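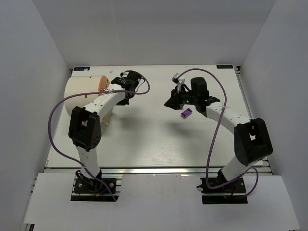

OPINION | ENERGY

Let small towns own their wires

By Charito Dagdag
October 9, 2025

I have spent a good part of this year reading electricity distribution bylaws, and I have to report that I loved it. Somewhere between the clauses on pole rental and the schedule of connection fees, I became convinced that the most exciting idea in energy right now is also one of the oldest: a town owning its own local grid.

Generation gets the headlines. Everyone has a view on wind, gas, nuclear and who should pay for the next big dam. Transmission gets a look-in whenever a new line has to cross somebody's paddock. Distribution, the last stretch of poles and wires that ends at your meter box, gets talked about when it falls over in a storm, and then it's forgotten until the next one. What a waste! It's the part of the system we live closest to, and it's where the most interesting decisions of the next decade are going to be made.

Take Lestura, where I grew up and where my mother still lives. The town bought its network back in March after 43 years of private ownership. The vote was close and the arguments were fierce (I heard most of them across my mother's kitchen table). The fear was that a council which struggles to keep the pool open had no business running substations. Fair enough. I had the same worry, and I went home half expecting to write a column about a noble mistake.

What I found was a utility office with its door open and people in it asking about their bills. Fatima Molefe, the network manager, had a map of the feeders on the wall with every rooftop solar system marked on it. Under the old owner, a household that wanted to export power filled in a form and waited for a head office in another time zone to write back. Now the application goes to a desk on the main street. Of the 144 applications sitting in the queue at handover, all but two had been answered by the time I visited. Those two needed a new transformer, and the owners had been told so, and told when.

That is what local control looks like, and I find it thrilling. The labour of running a network hasn't changed. It's the same crews, the same trucks, even the same slightly alarming depot dog. But the people deciding which street gets upgraded first now buy their bread in that street.

There are serious objections. Marcelino Cantero, who spent his career in network regulation and has been generous in arguing with me, thinks I'm being romantic. A small utility can't spread the cost of a bad bushfire season over a million customers, he says, and it pays more for equipment and for money. He points to Lakia, a town that took over its grid with great fanfare and sold it again when the repair bills came in. I don't think Lakia can be waved away. It had no reserve fund, it had no agreement with its neighbours to share crews, and its council held rates down before an election when the poles were plainly rotting.

But those are things you can fix! Towns can pool their purchasing. They can share a control room and a storm fund and still keep their own boards. Nkosi and Flona have been doing it for years, two councils that can't agree on a football ground -- and yet they run a joint line crew without any fuss at all. Khanyisile Jacobs, who chairs the Flona board, told me the agreement fits on a few pages and that most of it concerns overtime.

I'd like the state to make this easier. Publish the condition of every distribution asset, so that a town thinking of buying knows what it would be getting. Set a clear method for valuing a network, because at the moment the lawyers do very nicely out of the lack of one. Require a reserve fund from the first day, and let small utilities borrow at the rate the state itself pays.

None of this obliges anyone to buy anything. Plenty of towns are well served by the company they've got, and should stay put. But a town that isn't well served ought to have a real choice in front of it, with honest numbers attached. Go to a meeting if your council holds one. Ask who owns the pole outside your house, and when it was last inspected. I promise it's a better evening than it sounds.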